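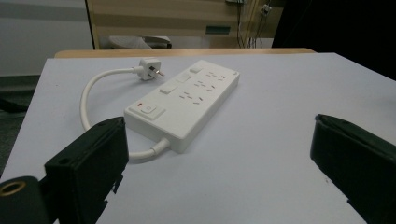

Régua branca de três tomadas, com interruptores individuais e interruptor geral.

Perguntas frequentes - réguas de tomadas

Para que serve o interruptor maior?
É o interruptor geral e corta a alimentação da régua inteira. Os três pequenos, ao lado das tomadas, comandam uma tomada cada.

A minha ficha serve nesta régua?
As tomadas têm duas ranhuras inclinadas e uma vertical para a terra. Fichas de pinos redondos precisam de adaptador, vendido à parte na loja Corard.

Posso ligar uma régua a outra?
Não. Ligue sempre a régua diretamente à tomada da parede.

Posso usar com aquecedor ou chaleira?
Confira primeiro a potência na etiqueta do aparelho e o limite indicado na régua. Aquecedores devem ir direto à parede.

O cabo pode ficar enrolado?
Com carga ligada, não. Estenda-o e não o passe por baixo de tapetes. Para guardar, faça uma volta larga, sem vincar o cabo junto à saída da régua.

Como se limpa?
Retire a ficha da parede e passe um pano seco. Não use álcool nem spray.

Qual é o prazo de troca?
20 dias a contar da entrega, com a embalagem original. Os pedidos são tratados por Valentina Aravena, no balcão da Hesport - a resposta demora até cinco dias úteis.

Página atualizada em 5 de novembro de 2021.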